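What Is a Blog Feed?
Computing explained, ages 9 to 12
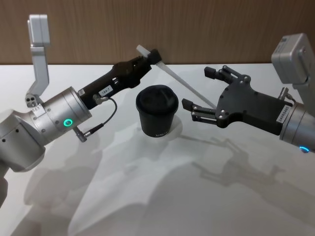
Two robot arms and a black cup with a lid on a white table.

A blog is a website made of separate pieces of writing called posts. The newest post is normally at the top. Some blogs get a new post every day. Others get one in February and then nothing until the summer.

A reader who likes a blog has to find out when there is something new on it. One way is to visit the blog and look. This works for one blog. It is slow for 31 blogs, and most of the visits are wasted. A feed does the looking in a different way.

What a feed is
A feed is a file kept on the same computer as the blog. The computer that keeps a website and sends it out is called a server. The feed is a list of the newest posts, written in a very strict layout so that a program can read it. It has no colours, no menu and no background.

Each post in the list is called an item. An item usually contains:
the title of the post
the address of the page where the full post can be read
the date and time it was published
a short piece of the text, or the whole text
an identifier, which is a code that belongs to that post only

Many feeds list the newest 20 items. When a new post is added, it goes in at the top and the oldest one drops off the list. The dropped post is still on the blog.

Who writes the feed
The blogger does not type the feed. The blogging program makes it. Suppose Lenka Jelínek writes a blog called Plamenmont, where she posts notes on the hill paths near her house. She types a post on Wednesday evening and presses Publish. Her blogging program, Woltix, then does two jobs. It builds the web page for the new post, and it writes the feed again with the new item in it. If she finds a spelling mistake and corrects it, Woltix builds the page and the feed once more.

Who reads the feed
A program called a feed reader does this. The reader can be an app on a phone or a website. Matúš Polák uses one called Tritach. He gives Tritach the address of the Plamenmont feed, and this is called subscribing.

From then on Tritach works through the same steps again and again:
1. It asks the server for the feed file.
2. It looks at the identifier of every item.
3. It compares them with the identifiers it has stored already.
4. Any item with a new identifier is shown to Matúš as unread.

The server does not send anything until it is asked. If Tritach asks once an hour, a post published at ten past four may not appear until five o'clock.

Why some posts stop in the middle
In a feed reader, a post may end with three dots inside square brackets. The writer has not fallen asleep. The blog has been set to put only the first part of each post into its feed, and the dots mark the place where the program stopped copying. It may stop after a fixed number of words, even if that is halfway through a sentence. The shortened text is called an excerpt. To read the rest, follow the link to the blog.

Pictures in a feed
A feed is text, and it does not normally hold the pictures themselves. It holds their addresses. The feed reader uses each address to fetch the picture from a server. If a picture has been moved or deleted, the reader shows a gap or a small broken symbol.

Is subscribing the same as joining?
No. Reading an ordinary public feed needs no password, and the blogger is not given the reader's name. The server can record that a program asked for the file, and when. Some feed readers do ask you to make an account, so check with an adult before you sign up for one.

Words used on this page
Excerpt: the first part of a post, used in place of the whole.
Identifier: a code that belongs to one post only.
Item: one post as listed in a feed.
Server: a computer that keeps files and sends them when asked.
Subscribe: to give a feed's address to a feed reader.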